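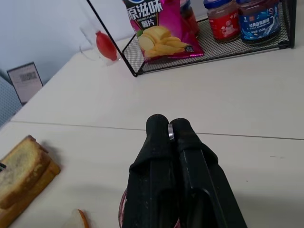

Hand-me-down recipes: do you follow them or fix them?

Bushra Baloch
OK so I've finally started typing up my nan's recipe book, all 167 of them, and I've hit a wall on page one. Her ginger cake says "a teacup of treacle". Which teacup?? She had a cupboard full! I made it on Sunday with a normal mug and ended up with something you could have resoled a boot with. So my question is, do I write down what she wrote, or do I work out proper grams and put those in instead? I want my cousins to be able to use it but it feels a bit rude to go crossing out her words.

tinloaf
Grams, every time. I've got my mum's book and half of it is useless to me because it says things like "bake until right". Lovely woman, terrible instructions. For what it's worth I use 140 ml for an old teacup and it hasn't let me down yet.

marrow_and_mint
Please don't lose the original wording though! My aunt retyped our family book years ago and tidied everything up, and all the little comments went. There was one next to the rhubarb fool that just said "not for Derek". We still don't know what Derek did. The paper copy went in a house move and I'd give anything to have it back.

Bushra Baloch
Oh no, that's exactly the sort of thing I'm worried about. Nan's got "too dear, use marg" written next to nearly everything with butter in it.

oldgasring
I'm going to disagree with tinloaf. A recipe with a teacup in it works fine if you use the same cup for the whole thing. It's all proportions. Trouble starts when people do one bit in cups and the rest on the scales, and I'd bet money that's what happened to the ginger cake.

tinloaf
Proportions are fine until there's an egg in it, oldgasring. You can't have a teacup of egg.

oldgasring
You can if you've got enough eggs.

pennyroyal14
Could you do both? I scanned each page of my granddad's bread notes and put the scan on the left and my typed version on the right. It took me until June to finish but everyone in the family got one. I had it spiral bound so it stays open on the worktop, and I'd do that again over a posh hardback — flour gets in the spine otherwise.

Bushra Baloch
Oh I love that. How did you do the scans? Some of Nan's pages are that thin blue airmail paper and the writing comes through from the back.

pennyroyal14
Put a sheet of black card behind the page, it kills most of the show-through. And do it in colour even if it looks grey to you, the pencil comes out much better.

marrow_and_mint
Seconding the black card. Also leave the stains in! I can tell which were my aunt's favourites by the state of the page.

tinloaf
Fine, both columns, I'll give you that. But I still want an oven temperature. "A brisk oven" is not a temperature.

oldgasring
Gas 6.

tinloaf
I'd have said 5.

Bushra Baloch
And I did it at 4, so that may be the boot explained. Right, I did weigh the mug — 438 g of treacle went in, which I can see now is a LOT of treacle. I'm having another go at the weekend with one of her own cups (my sister's got two of them) and I'll post the grams when I've got them.

marrow_and_mint
438! Bushra!! Please put that in the book as well.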